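Duvside Pantry Recipes

My collection of 153 home recipes, typed up from cards, notebooks and the backs of envelopes, and cleaned up enough that you can sort and search them.
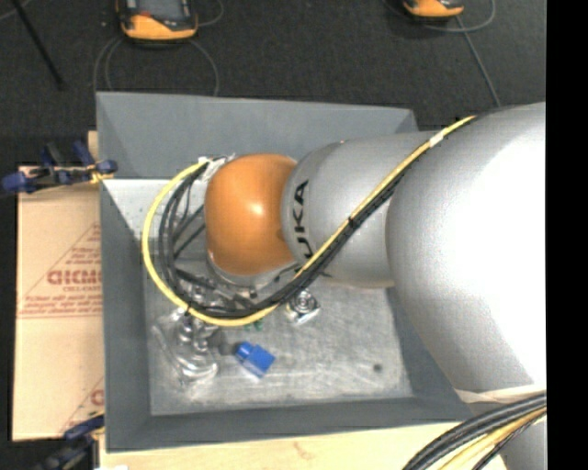

What's in here

Two files. recipes.csv has one row per recipe, and ingredients.csv has one row per ingredient per recipe. They join on recipe_id. I went back and forth on putting everything in one big file and I'm so glad I didn't (the ingredient lists were a mess of semicolons).

Most of it is weeknight food: soups, beans, casseroles, a lot of quick breads. The December baking has its own tag, holiday, so you can filter it out if you're sick of molasses. I always am by New Year's!

Columns in recipes.csv

recipe_id — a plain number, never reused
title — spelled the way it was on the card, even when that's a bit odd
course — soup, main, side, bread, sweet or other
servings — blank if the card didn't say
minutes — total time, including resting and chilling
source — card, notebook or envelope
tags — separated by spaces, all lowercase

Columns in ingredients.csv

recipe_id — matches the other file
line — the order on the card
amount — a decimal, so half a cup is 0.5
unit — cup, tbsp, tsp, oz, lb, each or pinch
item — the ingredient, singular where that makes sense
note — "chopped," "room temperature," that kind of thing

Things to watch out for

"1 can" drove me up the wall. Old cards never say what size, so I left the amount as 1 and the unit as each, and put "can" in the note. Please don't read ounces into it.

Oven temperatures are all Fahrenheit. If a card said "hot oven" I kept those words in the steps and didn't guess a number.

There are 3 recipes called Potato Soup. They really are different, so leave them alone if you're removing duplicates. The one with caraway is the best.

52 recipes have no servings. I've cooked maybe half of those and still couldn't tell you, it depends who's hungry.

How to use it

Open either file in any spreadsheet program. I keep mine in a folder called Tutia and the meal planner I'm slowly building on top of it is called Quintero, so if you see those names in old notes, that's all they are. You don't need the planner to use the recipes.

Fixes

If you spot a typo, open an issue with the recipe_id and the line number. I check on weekends, mostly. New recipes are welcome too, as long as you've cooked them yourself at least once.

License

Use it however you like. A link back is nice.

Last updated Tuesday, July 9, 2019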